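Search notebook Enter keyword Go

8 Jun 2024
Votberg, perception / planning – kitchenette scene

Retrained the Kelell segmentation head on the new split (2,577 frames). Planner unchanged from January.

Open fridge door is still the main problem. Depth on the white inner face drops out, the voxel map marks the gap as free, and Jeden plans straight through it. Raised the inflation on door-class voxels to 5 cm. Plan time went from 112 ms to 295 ms, acceptable for now.

Upper-shelf cup: the wire shelf gets fused into the cup mask when the prior is off. With the shelf prior on, the masks separate. The cup on the fridge floor has the straw bin next to it, so the side approach from the right is blocked. Front approach only.

Yogurt cup on the counter sits on the corner of a flat packet. Plane fit takes the packet as counter, so contact height comes out low. Want a local plane under each object before the grasp is scored.

The "100" on the dispenser panel is now masked out of the text detector. It was being passed to Chidiac as an object label.

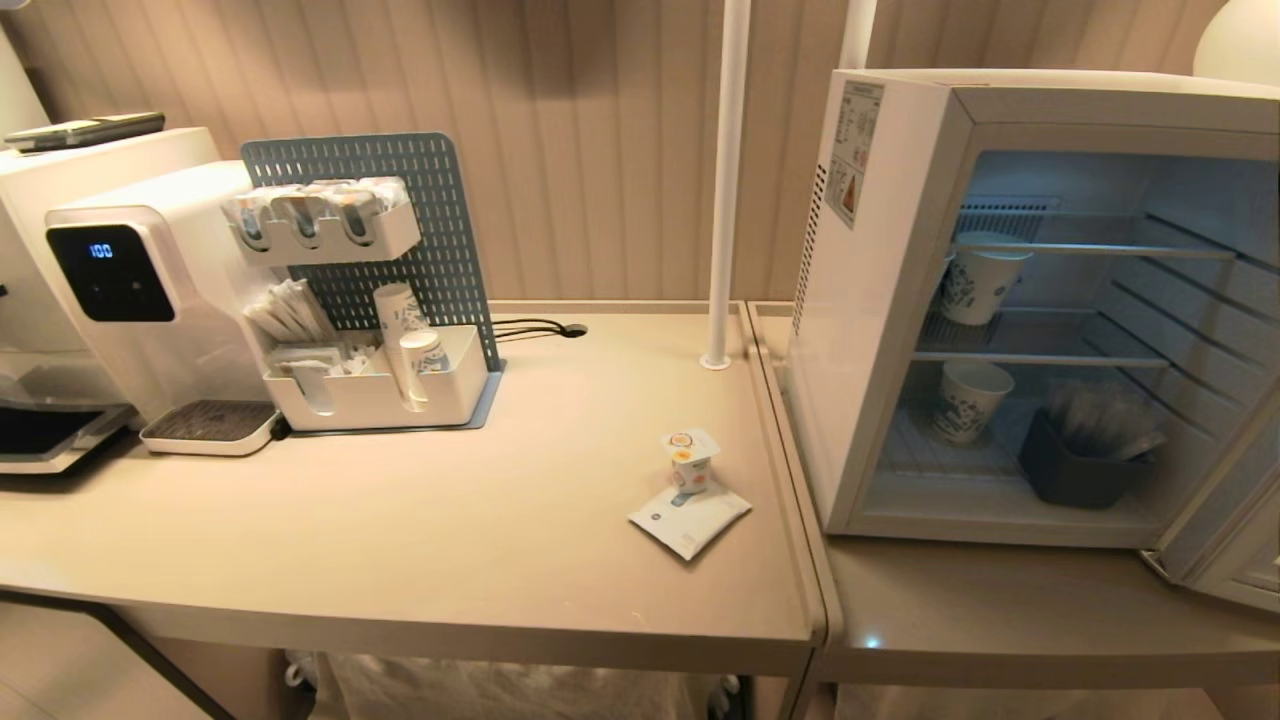
Posted by Abla Bataineh | Votberg notebook | Perception

Next: rerun with the local plane fit, same seed. Check whether the black cable behind the supply bin survives voxel downsampling – if not, add a thin-object layer.

Contact | © 2024 Votberg | Back to top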